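Sorting the repair bench this Saturday. Cables first, and theres a lot of them. Thin yellow ones get their own tub 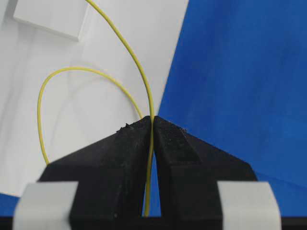
anyway. Binned loads of offcuts, kept anything over 50 cm. Rest is going to the swap table at Clorkemwood

Found the Illitz order form from August under a tray. 400 cable ties. Why did I need 400

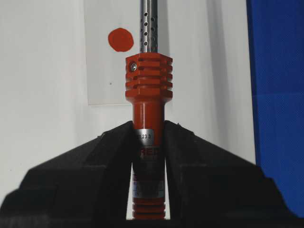
Hand tools next, want them all on one shelf with the spare tips. The orangey-red one is staying, steel tube on top with the rows of little holes, fins round the base of it. Easy to spot in a full drawer at least. Labels tomorow, tea now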